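Baster Carry-On Garment Roll

I travel for work more than I'd like and for fun less than I'd like, and for years I showed up everywhere looking like I'd slept in my shirt (sometimes I had). The Baster roll is what I pack now, and it's the bag I nag all my friends to buy from us!

You lay your jacket or dress flat, zip the sleeve over it, and roll the whole thing around the middle tube. Socks, chargers and a toiletry bag go inside the tube. I took mine to Condow in May for a long weekend and got three shirts, a blazer and running shoes in there, with room left for the jam I brought home.

Elba Alarcón, who sews our repairs, talked me into the heavier zipper on this version, and I'm so glad she did. The old one snagged if you looked at it funny. The shoulder strap is wider too, which you'll notice on the walk from a far gate.

Colors: navy, olive, rust
Fits: jackets up to size 48, dresses to mid-calf
Care: wipe down, hang to dry
Repairs: free for 3 years, you just pay postage to us

We made 300 in this batch, and rust always goes first. 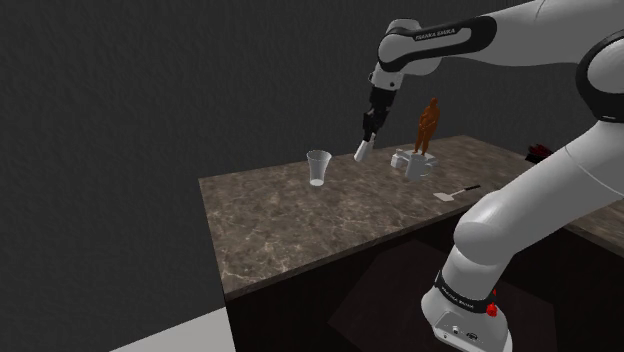
Can I take it on the plane along with a backpack?

Most airlines will count the roll as your carry-on and a small backpack as your personal item, but budget carriers can be stricter, so check your fare before you leave home.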